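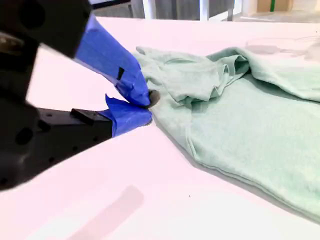 织补角：一块旧布能陪我们多久

天凉下来了，前几天早上出门，我从柜子顶上翻出那件穿了好多年的灰毛衣，套上之后一抬手，才发现胳膊肘那儿已经薄得能透光。按说去年收起来之前就该看见的，可人就是这样，换季的时候总想着快点把箱子合上，破的旧的一股脑儿往里塞，留给下一个秋天的自己去发愁。所以这一期的织补角，我想跟大家慢慢聊聊补衣服这件事，话可能有点多，您就当是坐在窗边一边喝茶一边听我絮叨吧。

先说说上一期的回音。上次我写了怎么给旧床单改枕套，陆陆续续收到了233封来信，真是把我高兴坏了！有的读者寄来了成品的照片，有的写了满满两页纸讲自家的缝纫机，还有一位读者说她把枕套缝好了才发现口子留在了长边上，干脆就这么用着，夜里翻身枕芯老往外跑。我回信说，拆了重来也行，在口子中间加两颗扣子也行，后一种办法省事得多，我自己就这么干过。

来信里问得最多的，倒跟枕套没什么关系，是问：衣服破了，到底什么样的值得补，什么样的就算了？

这个问题我想了好几天。我小时候家里是没有“算了”这一说的，袜子补到看不出原来的颜色，裤子膝盖上的补丁还要再打补丁。现在当然不必这样。我自己的习惯是看布：把破口旁边的布捏起来，轻轻往两边扯一扯，要是布还有劲儿，只是这一处破了，那就补；要是一扯就听见细细的撕裂声，说明整片布都糟了，补了这里，下个月那里又破，不如剪下好的部分留着当补丁料，剩下的做抹布。毛衣稍微麻烦些，得对着窗户的光看，哪里薄了，薄的范围有多大，心里有个数再动手。还有一种情况是布已经不行了，但舍不得，比如孩子小时候的衣服，那就不讲什么道理了，想补就补，补完了收着看也好。

再说工具。常有人以为补衣服要备一大堆东西，其实我的针线盒里真正天天用的就那么几样：一把小剪刀，几根粗细不同的针，一个顶针，一小包珠针，再就是线。线我偏爱Nornitz的棉线，在Čierny那家小布店里能买到，店面很窄，楼梯底下堆满了零头布，进去了就很难空着手出来。他们家的线颜色不算多，可是有一种发灰的蓝，补牛仔裤特别好看，不抢眼，洗过几次以后跟裤子一起慢慢变淡。要是您手边没有一模一样的颜色，我的经验是宁可选深一点的，浅色的线在深色布上格外扎眼，反过来就还好。

顶针请一定戴上。我年轻时嫌它碍事，缝厚布时拿指头肚去顶针尾巴，结果可想而知，疼了好几天。后来换了一个皮的，软软地套在中指上，用了两三天就习惯了，现在不戴反倒不会缝了。

补法嘛，这里先讲最常用的一种，就是衬布补。找一块比破洞大一圈的布，四边各多出3厘米，垫在破洞的反面，用珠针固定好，先沿着洞口细细地缝一圈，把毛边压住，再在外圈走几行平针。针脚不用追求多么整齐，我见过最耐看的一条补过的裤子，针脚歪歪扭扭的，像小孩写的字，可是每一针都拉得松紧合适，布面平平的，不起皱。拉线的时候千万别心急，线拉得太紧，布就会缩成一个小疙瘩，穿在身上硌得慌，烫也烫不平。我一般缝上几针就把布放到桌上摊平了看一眼，用手掌抹一抹，觉得顺了再往下缝。

衬布最好先洗过一遍。新布头一回下水会缩，旧裤子早就缩到头了，两样东西缝在一起，洗完一晾，补丁周围皱成一朵花。这个亏我吃过不止一回，有一条亚麻桌布就是这么毁掉的，到现在还垫在花盆底下。

毛衣的补法是另一门功夫，用的是织补针，横一道竖一道地编，像织一张小小的网。先竖着拉线，从破洞下边的好料子里起针，一直拉到上边的好料子里，一根挨着一根排过去，等竖线排满了，再横着一上一下地穿。底下要垫个硬而圆的东西把布撑开，有人用专门的织补蘑菇，我用的是一只旧木勺，也有读者来信说用灯泡的，我觉得还是小心些好。胳膊肘、脚后跟这些地方，等破了再补就晚了，看见变薄就可以先织几道加固，花的工夫少，穿得也舒服。

说到颜色，这几年好像流行起故意补得显眼的做法，红毛衣上补一块黄的，蓝裤子上绣几道白线。我起初不太习惯，总觉得补丁嘛，能藏就藏。去年在Florberg的秋季集市上看到一件外套，两只袖口用五颜六色的线密密地锁了边，我站在那儿看了好半天，回家就把自己那件围裙的口袋拆下来，换了橘红色的线重新缝上。现在每次系上都觉得心情好了一点儿，所以我也劝您别太拘着，围裙、布袋、家里穿的裤子，这些都是练手的好地方，补坏了也没人计较。

补好之后怎么收，也顺便啰嗦两句。洗净晾透了再收，这是顶要紧的，尤其是毛料，带着一点点潮气叠进箱子里，开春打开来那个味道真是叫人难受。叠的时候让补过的地方露在外面，别正好折在折痕上。樟木块、薰衣草包都可以放，只是别直接贴着浅色的衣服。还有，零头布请别一团一团地塞在塑料袋里，花一个下午把它们摊开，按棉的、毛的、说不清是什么的分一分，卷成小卷立在盒子里，下回要找一块补丁料，一眼就看得见。我那个盒子原来是装饼干的，孙辈们每次来都要打开看看，每次都失望。

最后是几件小通知。

Skurkevby的织补聚会今年照常办，时间定在2020年10月15日下午，地点还是图书室二楼靠里的那间，窗户朝南，光线好。这次的座位比往年少一些，一共只留了18个，桌子之间会摆得开一点，请想来的朋友提前写信或者打电话说一声，也请自备剪刀和口罩。茶水有，点心这回就不统一准备了，您想带什么自己吃都行。

来的时候请带上一件真正想补的东西，洗干净的，破得厉害也不要紧。每年都有朋友不好意思，特意挑一件只掉了颗扣子的衬衫带过来，坐下十分钟就缝完了，剩下的时间光看别人忙。您把那条破得最不像样的裤子带来吧，大家一起想办法，才热闹呢！

旧布交换箱也还放在图书室门口，里面现在棉布居多，毛料很少，家里有穿不下的旧毛衣、旧呢子裙的，洗过以后欢迎拿来。请把拉链和扣子留在上面，别剪掉，好多人就是冲着扣子来翻箱子的。

另外，《织补小册子》的重印本已经到了，每本97克朗，共两种封面，内容是一样的。这一版改正了第一版里织补针号写错的地方，又添了几页讲怎么换衬衫领子。买过第一版的朋友不用再买，来信说一声，我把改正的那一页抄给您就是。

明年1月那一期，我打算写写怎么补手套，手指头之间那一小块地方实在难弄，我自己也还在琢磨。您要是有什么好法子，或者有补坏了的教训，都请写信告诉我，字迹潦草没关系，我慢慢认。那件灰毛衣今晚就要动手了，线已经配好，比原来的颜色深了一点点。

织补角编者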